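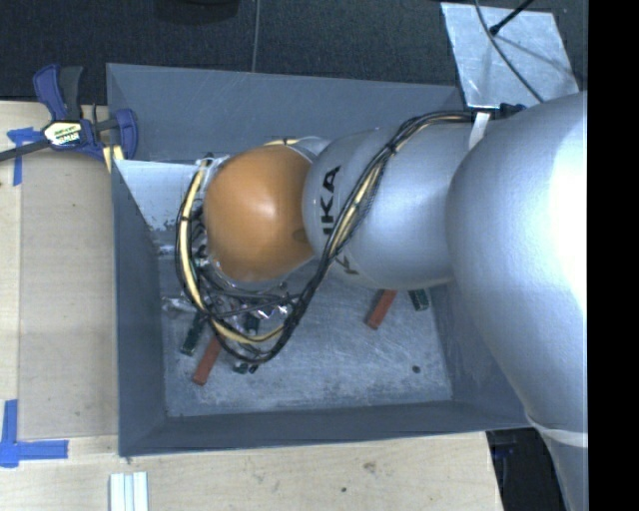 **Grey bins on the packing bench - one big one or a few small ones?**

**benchtop_bron** wrote:

Hi all, long-time reader, hardly ever post. I've got a pale timber bench in the back shed where I pack orders (dried flowers and seed mixes, mostly small stuff in clear bags) and I've been working out of one grey rectangular bin that sits on top of it. Everything goes in there loose, I pack from it, done.

Trouble is I'm now up to 35 orders on a busy Wednesday and I spend half my life fishing around in the bottom for the last bag. The clear ones are the worst, they scrunch up against the side and I can't see them till I've already given up and grabbed a new one!

So do I go to several smaller bins, or keep the one and put dividers in it? The bench is only 80 cm deep so there's not a heap of room behind. Budget is small. Patience is smaller.

---

**mulchandmore** wrote:

Dividers, no question. I did the lots-of-little-bins thing for a whole winter and hated it. They slide around, they get stacked on each other, and you end up with your tape gun living in one of them and then you can't find the tape gun.

I'm using the Nillier tub with the slot-in dividers. Plain, grey, boring, has been knocked off the bench more times than I'd like to admit and it's fine.

---

**tapegun_tragic** wrote:

> you end up with your tape gun living in one of them

I feel seen.

But I'm going to disagree on the dividers. With soft stuff like bags they're a pain, the bags creep up and over the top and down into the next slot, and then you've got a mixed order going out the door. Ask me how I know. Small bins with a bit of non-slip mat under them don't move at all. I cut mine from a roll of that rubbery drawer liner, five minutes with the kitchen scissors.

---

**mulchandmore** wrote:

If your bags are creeping over the top you're overfilling it, mate.

---

**tapegun_tragic** wrote:

Well yes, obviously I'm overfilling it, it's a packing bench in July and I've got mango-shaped soaps coming out my ears.

---

**quietcorner_kay** wrote:

Can I ask a silly question, Bron - how high is the bench? I had the same fishing-around problem and half of it was that my bin was too deep for the height I was standing at. I couldn't see into the bottom without leaning right over. Swapped it for a shallower one (16 cm sides) and it was like somebody had turned a light on. Also my back stopped whingeing at me.

The colour matters more than you'd think too. Clear bags on grey are hard to pick out, especially under a bright lamp where everything just goes to glare. I put a sheet of dark green felt in the bottom of mine and now I can see every last one.

---

**benchtop_bron** wrote:

Ooh, not silly at all! I just went out with the tape and the bench is hip height on me, and the bin is much deeper than 16. So I am leaning, now that you say it. Never thought about the felt, I've got a big offcut of navy somewhere from a costume.

Does the felt not get covered in seed though?

---

**quietcorner_kay** wrote:

It does, yes. I take it out and shake it over the garden bed. Had a very nice surprise cornflower patch last spring.

---

**shedlight** wrote:

Coming at this from a different direction: it might be the bags. I used to buy the really thin crinkly ones and they'd cling to everything, the bin, my jumper, each other. Switched to the Surna ones, which are a bit stiffer, and they stand up in a row like index cards. They cost me a little more per box but I waste fewer of them. Ní Mhurchú used to sell them in mixed sizes if you want to try before you buy a carton, not sure if they still do.

---

**tapegun_tragic** wrote:

Second the stiffer bags. Don't second the navy felt unless you like lint in your parcels, sorry Kay. A sheet of coloured card does the same job and you can wipe it.

---

**quietcorner_kay** wrote:

You can't wipe card! It goes furry! Corflute maybe. I'll stick with my felt, thanks, nobody has sent me a lint complaint yet.

---

**mulchandmore** wrote:

Corflute is a good shout, and it makes decent dividers as well, I'll just leave that there.

One more thing while we're on benches. Bare timber picks up tape gunk like you wouldn't believe. I gave mine 2 coats of hardwax oil before I put anything on it and the residue just rubs off with a rag. If yours is still raw, do it now before you rearrange everything, it's a horrible job once it's full of bits.

---

**benchtop_bron** wrote:

It is raw, and it does have gunk on it, right where the bin sits. Thank you, I hate that you're right.

OK, plan for the weekend: empty the bench, oil it, shallower bin, navy felt (sorry tapegun), and I'll order a small box of the stiffer bags. Leaving dividers until I've seen how the shallow one goes.

Has anyone used the Tallidico bins? They've got a low one in grey that looks right, but I can't tell from the listing if the sides are straight or tapered, and I want straight.

---

**shedlight** wrote:

Tapered, but only a bit. I've got three of them. They nest when they're empty, and if you leave them nested in a hot shed you'll need two people to get them apart.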